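Zatby开放日去看了一趟,双臂那套东西,说点不好听的

Jawad Rind 发表于 2020年9月15日

先交代一下,我跟Zatby没仇,也没有生意往来。我在Harerwood那边给一家做展架和置物架的小厂管装配,老板四月份就在念叨上双臂机器人,让我有机会就去看看。正好他们搞开放日,登记一下就能进,我请了半天假过去的。

活动一共两场演示,中间隔一段休息,前后在那边待了两个小时。讲解的是他们一个叫Nuwan Jayawardena的工程师,人挺好,问什么都答,下面我抱怨的东西请不要算到他头上。

场地弄得像个普通住家的屋子,有柜子,地上铺瓷砖,瓷砖上再铺一大块黑色的塑料布。机器要对付的是白色塑料件,底座、立杆之类。宣传页上写的是"面向真实环境的双臂协同装配",我是冲着"装配"这两个字去的。

第一场我站得比较靠前,两只夹爪在立杆前面凑到一块儿,几乎要碰上了。旁边有位大姐"哎哟"了一声,我也捏了把汗。

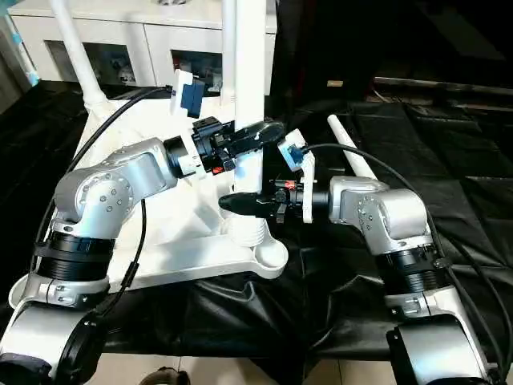 参观见闻 / 双臂装配

接着说我的看法。

第一,慢。我没掐表,掐了也没意思,反正谁在现场都看得出来慢。我们厂里的阿姨装一个底座,手里还聊着天呢。讲解的意思是现在先求稳,速度以后再提。这话我前几年在别的展会上就听过,说的人换了,话没换。

第二,我一直没弄明白哪些动作是它自己决定的,哪些是有人在后面带着的。我问了,Nuwan的回答是"不同段落不一样"。那宣传页上为什么不分段写清楚?一个动作是自己做出来的还是人遥控的,对我这种要掏钱的人来说完全是两样东西。遥控的我也不反对,远程上料有远程上料的用处,但价钱和说法得对得上。

第三,失败的那几回没人讲。第一场有一次它夹了又松开,退回去重来。我身边的人都在鼓掌,我心想鼓什么掌啊,这在产线上就是一次停顿。停顿多久、一个班停几回、停了之后要不要人过去,这三样我问了一圈,没问到一个能写进报告的答案。

第四,最让我不舒服的是氛围。主持的小伙子每做完一步就带头喊好,搞得像看杂技。我是去看设备的,你给我看节拍、看重复性、看换件要多久,别带头喊。

总之我回去跟老板说的是:先不买,明年再看。发出来听听各位意见,特别是也去了的人。

老扳手 回复:

同去,我在第二场。楼主说慢我同意,说氛围也同意,但是结论我不同意。

你拿装配阿姨去比,这个比法从一开始就偏。阿姨的手用了几十年,机器拿到这个件多久了?你要比也该拿去年的双臂跟今年的比。去年Trirport那场我也去了,当时给的件都摆在专门的定位座里,稍微歪一点就停机。这回至少件是放在软塌塌、皱巴巴的布上的,我做过夹具,知道这种底面有多讨厌,件一碰就跑。

所以我觉得"先不买"可以,"没东西看"就过分了。

Jawad Rind 回复 老扳手:

我没说没东西看啊。你翻上面,我说的是问不到答案。

软底面这个我承认没往那边想。我们厂里都是硬台面加定位销,确实没有这个烦恼。可这也正是我要问的:我有硬台面,我为什么要为它能对付软底面多花一份钱?

豆浆不加糖 回复:

外行路过,我是陪我弟去的,他学自动化。我看得挺开心的哈哈,那个大姐喊"哎哟"的时候我也喊了,说不定楼主说的就是我(我没那么老吧!)。

想请教一个问题,手腕上装的那个白色带蓝色的小盒子是摄像头吗?我弟说是,我说像个充电头,我们俩为这个在回来的路上争了半天。

老扳手 回复 豆浆不加糖:

摄像头,你弟对。手腕上看近处,头上看全局,现在做双臂的差不多都这么配。

线走得不怎么样倒是真的,从模块出来就那么绕在胳膊外面。我要是验收,这条第一个写进整改单。转几个月磨破皮是早晚的事。

三号工位 回复:

走线+1。我们车间以前有一台单臂,线也是外挂的,供应商一再保证没事,后来有天中班它自己甩断了,整条线停着等件。从那以后我看设备先看线再看爪子,别的放后面。

顺便吐槽,各家开放日都爱把屋子布置成家里的样子,可来看的一多半是厂里的人。你到底是卖给家里还是卖给厂里?

雨棚下 回复:

我要替楼主的第二点说几句。有没有人遥控,这个问题在现场被问了不止一次,我听到的回答每次都有点不一样。对着家属讲的时候说"机器人正在完成",对着懂行的人就变成"我们在采集操作数据"。这两句话放在一起听,味道就出来了。

我不是说他们骗人。我在的单位也办过开放日,知道那天讲解的人压力多大,上面的稿子写得满,下面的人只能含糊。可含糊久了,整个行业都跟着掉信用。以后真有一家做成了自主的,站出来说"这是自己干的",谁信?

Irfan Ghumman 回复:

我来说个反面的。我在Kiani做夹爪应用,跟Zatby不是一家,也不供他们的货,所以立场上我大概算半个同行,各位自己打折听。

楼主你要的节拍、重复性、换件时间,在这种演示上要不到是正常的,因为那套系统现在就不是当产品卖的。你拿采购清单去逛人家的实验室,回来说实验室不像车间,这话对是对,用处不大。真想知道能不能用,带你自己的件去约单独测试,签个保密,让他们跑一个班给你看。跑不了一个班,你也就知道答案了。

另外停顿那件事。夹了松、松了再夹,能自己发现没夹好然后退回去,比硬往下压要好得多。我们见过压坏的,塑料件一圈白印子,当天看不出来,装到客户那里才裂。

Jawad Rind 回复 Irfan Ghumman:

多谢,这条我收下,带件去测这个建议我会跟老板提。

但有一点我顶回去。"不是当产品卖的"这句话,请Zatby自己印在宣传页上。他们页上写的是"可部署"。可部署三个字印在那里,我就有权利按可部署来问。你作为同行替他们解释得很清楚,可他们自己一个字都没写。

雨棚下 回复:

楼上这条我给满分。

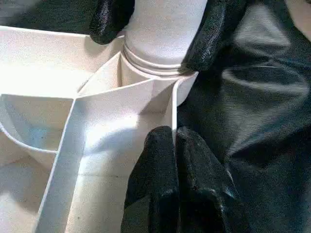 老扳手 回复:

夹具这块我多说几句,反正吃这碗饭的,别的我也说不来。很多人看机器人只看胳膊,觉得胳膊又多又灵活就厉害,可活干得成干不成,多半在最后那一小截指头上。圆柱件是最常见也最骗人的,平行爪夹圆柱,接触就是两条线,力小了转,力大了滑。上面这张我放大看了,右边那根黑指头顶住的位置正好在那几道凸起的环上,这种地方吃得住轴向的力,往上提不容易溜,可是你要它拧,那就两说。指头表面是带细纹的黑色材料,看着有点意思,具体是什么我不敢猜,现场也没让摸。如果是软的,磨损要问;如果是硬的,划伤要问。反正都得问。

再一个是托盘。白色的隔板很薄,指头伸进去,挨着隔板边上走,余量就那么一点。真到产线上,托盘每批差一丝一毫都正常,这时候你就要靠手腕上的相机去补。补得过来,这套东西值钱;补不过来,还是回去用定位销。Jawad你要去测的话,我建议你故意带几个变形的托盘,别挑好的带。

三号工位 回复 老扳手:

带变形的托盘这招好,我学走了。我们以前吃亏就吃在送样都挑最漂亮的送,人家测得很顺,设备进来以后天天跟毛边打架。

kestrel_wy 回复:

潜水的出来说一句不中听的。楼主和老扳手讲得都细,但我看来看去,大家还是被演示牵着走了。讨论指头顶在哪道环上,等于默认它以后能用。我的问题更粗:这活为什么非要两条胳膊?

装个底座、插根杆子,单臂加一个气动的夹紧座,便宜一大截,稳定一大截,车间里随便哪个师傅都会修。双臂好看,拍视频有面子,到了你那里,就是多一套关节要保养,多一套线要甩断(三号工位懂的)。这几年我见过两家厂上了双臂,后来都是一条在干活,另一条停在那里当架子。

Irfan Ghumman 回复 kestrel_wy:

品种单一,你说得对,夹紧座完胜,我自己也会这么推荐。品种一多就不是这么算了。每换一个件就要换一次夹紧座,做一套、存一套、找一套,仓库里堆得全是,最后没人知道哪个配哪个。第二条胳膊相当于一个会变形的夹紧座,你买的是这个。

当然它变得够不够快、够不够准,这又绕回楼主的问题了。

kestrel_wy 回复 Irfan Ghumman:

"会变形的夹紧座",这个说法可以印在Kiani的宣传页上了。

道理我懂,账我不认。大多数小厂的品种没多到那个份上,老板以为自己品种多,去仓库走一圈,真正走量的就那几样。

Jawad Rind 回复:

……我们老板就是这样的。

展架这边,新样子每季都出,真正走量的是老款。新款基本是给客户看的。kestrel_wy你是不是来过我们厂。 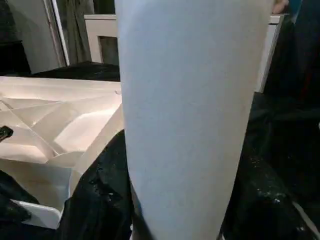
不过夹紧座堆仓库这件事Irfan也没说错,我们后面那个小间打开门就会掉东西下来,前阵子为了找一套老款的座子翻了一下午,最后重新做了一套。做完隔天,原来那套在叉车充电的角落里找到了。所以两边的话我都听进去了一点,更不知道怎么写报告了。

再补一个当天忘了写的细节。第二场开始之前,有个看起来像负责人的女士,胸牌上是Parveen Khattak,过来跟前排的人聊。我就把"可部署"的事当面问了。她说这个词是市场那边定的,技术上他们内部叫"可搬运",意思是整套能装车拉走,换个屋子再支起来。我当时差点笑出来。能装车拉走的东西多了,我们厂的饮水机也可部署。

但她有一句我记下来了,她说他们最怕的是观众以为已经做完了。这话比主持人喊的那些好都管用,可惜只有前排几个人听见。

豆浆不加糖 回复:

饮水机可部署哈哈哈哈哈

我弟看了帖子要我代他问:像他这种刚毕业的,去Zatby这样的公司算不算靠谱?还是去Kiani这种做零部件的稳一点?他自己不好意思注册。

老扳手 回复 豆浆不加糖:

让他先去车间待一年,哪家都行。没在产线边上被班长骂过的,写出来的程序都特别干净,一碰油就停。

Irfan Ghumman 回复 豆浆不加糖:

我不好推荐自己东家,避嫌。去车间那条我同意,骂不骂的看运气。

Junaid Mengal 回复:

看了一整页,来给Zatby说句公道话,我去年在他们那里实习过,现在已经不在了。

遥控的问题,我在的时候内部吵得很厉害。有人主张演示时在旁边立块牌子,这一段是人操作的,那一段是程序跑的。后来牌子做好了,放在门口,观众都以为是参观路线的指示牌,绕着走。再后来就没摆。你们可以说这是借口,但事情就是这样的,没有谁坐在屋里盘算怎么骗Harerwood的小厂老板。

慢的问题,是故意压的。屋里有观众的时候速度上限会往下调,安全上的规矩,这一条我觉得楼主写报告的时候应该加上。

Jawad Rind 回复 Junaid Mengal:

谢谢,速度上限的事我可以加。不过会注明是前实习生在论坛上说的,老板怎么看我管不着。

牌子的事,我觉得恰恰说明他们没把它当回事。放门口观众看错了,那就挪到机器旁边去啊,字写大一点。这能有多难?一帮能让两条胳膊凑一块不打架的人,摆不好一块牌子?

雨棚下 回复:

同意楼主。而且Junaid你讲的是你在的时候,今年又是什么情况,你我都不知道。我不是针对你,只是"内部吵得很厉害"这种话外面的人听了没有用,外面的人看得到的就是页上那几个字。

Junaid Mengal 回复 雨棚下:

行,这个我没法反驳。我只能说我认识的人都是认真的。

kestrel_wy 回复:

认真跟好用是两件事。

速度上限那条倒让我想起来,去展会看别家,也都说"观众在场所以调慢了"。那好,请录一段没有观众的,不剪、不加速,放到网上让人看。有哪家放过完整一个班的?我找过,没找着。都是配音乐的短片,画面角上小小一行字写着几倍速。

三号工位 回复:

几倍速那行字我见过跟背景一个颜色的。

老扳手 回复:

我从第二场拍的里头挑一张,给没去的各位看看个头。前面贴的都是凑近了的,光看那些容易把它想小。 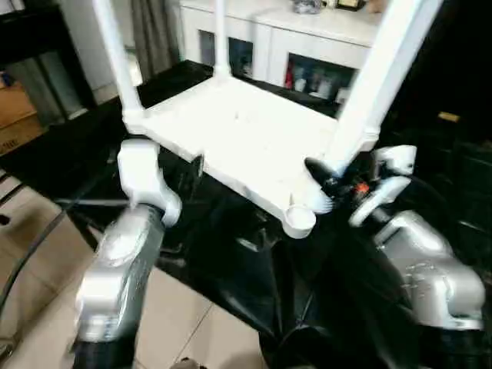 第二场,两条臂从下面托着白色支架,后面是玻璃门柜子。

这张我想说的是受力。几条腿朝不同方向伸出去,台面又是斜的,重心在哪里不好说,两边的夹爪各顶着靠前的一个角。kestrel_wy你那个夹紧座的方案,碰上这种件,座子得做成什么样?我在纸上画了一下,画出来挺丑的。不是做不出来,就是丑,还占地方。

当然也可以反过来讲,正常厂里谁会这么托着装,翻过来放平不就完了。

kestrel_wy 回复 老扳手:

你最后一句就是我要说的,翻过来放平。

很多所谓难题,是把件摆成一个难的姿势以后才出现的。演示喜欢难姿势,工艺员的本职就是把难姿势干掉。

Irfan Ghumman 回复 kestrel_wy:

翻过来放平,那谁来翻?人翻,工位上就还得站个人;机器翻,你又需要能两边同时抓的东西。我不是抬杠,这一步我们给客户算方案的时候天天卡住。

kestrel_wy 回复 Irfan Ghumman:

翻转台。老掉牙的东西,一个气缸。

好吧大件的翻转台是不便宜,这个我让你半步。

Jawad Rind 回复:

刚跟老板谈完,更新一下。

他听完"先不买"脸色还行,听到"带件去测"来劲了,现在的决定是联系Zatby约单独测试,同时找一家报单臂加夹紧座的方案,两边摆在一起看。老扳手说的变形托盘,我们没有托盘,但有一批注塑没打好的底座,本来要当废料卖的,我让仓库先别动。

测试清单我初步列了几样,各位看缺什么:连续跑一个班,中间不许换人盯;每次停下来都记原因,由我们的人记;哪些动作有人遥控,一段一段写明,双方签字;走线当场看,外面绕着的不收;全程录像我们留一份原片。

签字那条老板说人家不一定肯。我说不肯就不肯,不肯也是一种结果,照样写进报告。

三号工位 回复:

缺一条:停机以后恢复要几步,让你们自己的人来恢复,别让他们工程师动手。我们那台当年验收全是他们的人点的,点得飞快,交到我们手里,光找复位那个菜单就找了半天,还是外文的。

雨棚下 回复:

再加一条,断电重来。中途直接拉闸,看手里夹着的件掉不掉。

老扳手 回复:

拉闸那条提前跟人家讲好,别真的上去就拉,我见过有人这么干,场面很难看。

指头也要看,跑之前拍一张,跑完同一个角度再拍一张。磨没磨,照片比他们嘴上说的准。

Jawad Rind 回复:

都加进去了。约上了我回来开新帖,约不上就在这里说一声。

豆浆你弟要是想跟着去看测试,我可以问问老板,得穿劳保鞋。

豆浆不加糖 回复:

他说去!!鞋码多大的都行他说他自己买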